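Notebook, 11 February 2021
Prisen hand-held gripper kit, evaluation unit, second day on clothes and bedding 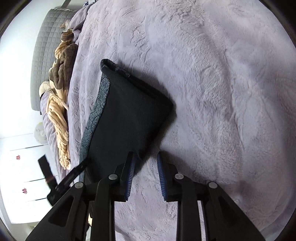
I had planned to spend the whole day on rigid stuff from the test box, but after yesterday's mugs and boxes I couldn't wait to get onto fabric, so fabric it is. Juraj says I'm skipping ahead in the test plan. I am! The rigid section can have Monday.

For Oľga and anyone else picking this up cold: we have the Prisen kit on loan from Bronar until the end of the month, and we need to say whether we want to buy more of them for the folding work. Bronar sent the tool, two sets of finger strips, a charger, the mounting plate and a printed manual that is better than most. The recording software is their own and went onto the old laptop without a fight.

What I did today

Dark folded garment on the plush blanket, picked up, moved, put back, again and again. Then the blanket itself by a corner. Then a pillowcase. 50 takes planned for the garment, and I got through all of them before lunch, which I did not expect. With the Prulel tool last August the same number took me most of two days, mostly from restarting the thing.

Things I like so far

The ribbed blue rubber on the fingers is lovely on cloth. It gets hold of a folded edge without me having to squash the whole stack, and when I let go the fabric drops off clean instead of hanging on. I did a run of deliberately lazy grabs, coming in at a bad angle and not looking very hard, and it still held on in most of them. The finger linkages move smoothly and I can feel through the handle when I've got one layer and when I've got three. (Miroslava tried it for a bit in the afternoon and said the same before I'd told her, so it isn't only me.)

Startup is quick. Press, wait for the tone, go. I timed it at 10 seconds, and it stayed that way all day.

Plush is the real test for me and it went better than I hoped. The fingers want to dig into the pile, and if you press down too hard you come up with the garment plus a pinch of blanket. Coming in low from the side fixes that. 17 of the garment takes have a blanket pinch in them. I've left them in and tagged them "double", because Radek wants bad grabs as well as good ones.

Things I don't like

The strap. It gets in the way and I kept having to flick it off to the left. Tape tomorrow, or take it off completely if the manual allows (check section on wrist support).

Weight. Fine for an hour, less fine for three. My forearm is complaining as I write this. Etenesh has a smaller hand than mine and I'd like her opinion on the trigger reach before we decide anything. It may be that I'm holding it wrong, so I should watch the Bronar video again with the sound on this time.

Dark cloth. Black fabric folded on black fabric is hard to judge when I play the takes back, and I found myself guessing where one layer stopped. Might be the exposure setting, which I left on auto. Try it fixed, and try the same moves with something in a light color so we have a fair comparison.

File names. The software numbers the takes but forgets the session label if you close the lid of the laptop. I lost the label on the first batch and had to type it back in. Small thing, have written to Bronar.

Numbers for the sheet

148 takes in total for the day, garment, blanket corner and pillowcase together. Battery lasted the morning and I charged over lunch, so no proper run-down figure yet. No crashes.

To do

- Light-colored garment, same fold, same moves
- Exposure fixed, repeat the first batch of dark takes
- Second set of finger strips (the smooth ones) on the pillowcase
- Full battery run-down, start to finish, no top-up
- Ask Bronar what a spare set of ribbed strips costs and how long they last
- Etenesh: half an hour with the tool, any object she likes
- Bozsik quote is still open, Juraj to chase

My feeling tonight is that I'd happily use this one every day once the strap is sorted. Radek, the takes are on the shared drive in the usual folder, "double" tags in the last column. Charger is in the top drawer, please put it back there.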